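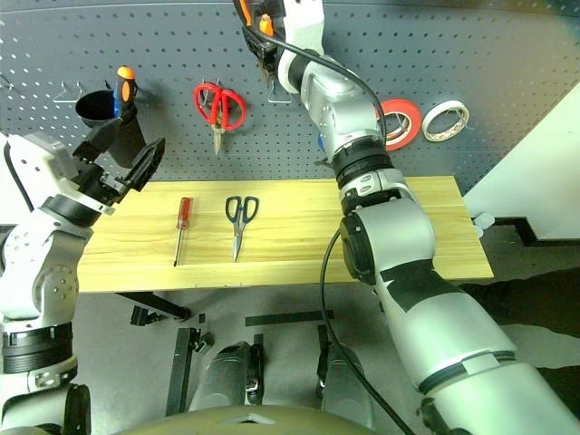 Gray pegboard, cup holder, orange-capped screwdriver in the cup.

Pegboard or drawers, and please don't say "both"
Posted in December by Delyth Landeg
Print this thread | E-mail this thread

delyth_l
We're moving the workshop end of the garage to the other wall, because the current wall has opinions about moisture. I get to start over, and my husband and I are at an impasse. He wants drawers. I want pegboard. He says pegboard is a way of displaying your tools to burglars. I say drawers are where tools go to be bought again. We own four tape measures and can find whichever one is broken.

Bench is staying. Space above it is decent. I have a sheet of the Flallwood metal stuff on hold at Olivares until the end of the month and would like to be talked into or out of it. Mostly hand tools, plus a lot of small bits and pieces I refuse to describe.

rustbucket_ray
Drawers. Everything on a pegboard gets a coat of sawdust and then you pick up your good chisel and it feels like a churro. I had pegboard for years. Hooks came out with the tool every single time, and then you're standing there with a pair of pliers and a hook wondering which one you needed.

mrs_plumb_bob
Ray, that's the cheap hooks. Get the locking kind, or put a dab of hot glue on the back leg. I haven't lost a hook since 2000 and I'm rough on things.

rustbucket_ray
Hot glue. So the big selling point is you can move everything, and step one is to glue it down.

mrs_plumb_bob
It peels off, Ray.

GarageGoblin
I'm on team pegboard with one condition, which is that you keep the cups to a minimum. Hooks make you put a thing in its place. A cup is a drawer with a view. First it's for screwdrivers, then it's screwdrivers and a pencil, then there's a tire gauge in there and a spoon. I have a spoon in mine. I don't know whose spoon.

Poppy Staniforth
Strong disagree on the cups. A screwdriver on a hook is a pain, you need the little ring holder things and the big handles never fit. In a cup, handle up, you grab it without looking. I keep the ones I use every day in a cup and the rest live in a roll in the closet and never see daylight. If the cup is full the cup is full, and the tire gauge can go live in the car like it's supposed to.

The other thing with cups is handle color. If all yours are the same black handle then yes, it's a lucky dip. Wrap some tape around the caps. Red for Phillips, whatever you like. I did mine with leftover nail polish and it's held up better than it ever did on me.

GarageGoblin
That works until somebody else in the house "helps."

delyth_l
Somebody else in my house would file a Phillips under P. He did the spice rack.

Is the metal board worth it over the brown hardboard? Price difference made me go sit in the car for a minute.

oldtimer612
(The 612 is the area code, I am not that old.) Hardboard is fine if it's dry in there. You said moisture. Hardboard plus moisture equals potato chip. Go metal, or paint both sides of the hardboard before it goes up, edges too. Use spacers behind it either way or the hooks won't seat. You'd be amazed how many people screw it flat to the drywall and then go shopping for somebody to blame.

Also check the hole spacing before you buy hooks. My wife got me a set of 100 Idex hooks for Christmas and the legs were a hair too fat for my holes. I filed down 13 of them and then took up fishing.

mrs_plumb_bob
Same here with a different brand. Take one hook to the store and try it in the board. They look at you funny. Let them.

rustbucket_ray
Since we're all apparently doing this, I'll say the drawer case properly. Shallow drawers. Everybody who hates drawers has deep ones. In a shallow drawer there's one layer, you open it, you see it all, you shut it and the dust stays out. Mine is an old Uven flat file from a school sale. It weighs nearly as much as my truck and I've bought exactly zero replacement tape measures.

delyth_l
My husband has read this over my shoulder and would like Ray to come for dinner.

Poppy Staniforth
Ok shallow drawers are nice, I'll give him that. But they go under the bench, and then you're bending down forty times in an afternoon with glue on your hands. Anything you reach for mid-job should be at chest height behind the bench. I'd put the good chisels in the drawer, they hate company anyway.

GarageGoblin
So, both.

delyth_l
I specifically said.

oldtimer612
Lay it out on the floor first. Put the board down, put the tools on it, move them around for an evening, take a picture with your phone and then hang it. Leave gaps. You'll want to fill every inch and then you get a new level for your birthday and have to redo the whole left side.

And don't draw outlines around the tools. I did that in the old house. All it does is tell you what shape your neighbor borrowed.

mrs_plumb_bob
I like my outlines.

oldtimer612
I knew you would.

delyth_l
Update: the metal board is coming home from Olivares, no outlines, two cups. He gets a shallow drawer unit under the bench and has already started on the labels. One of them says "misc." I've decided to say nothing until spring.

rustbucket_ray
What time's dinner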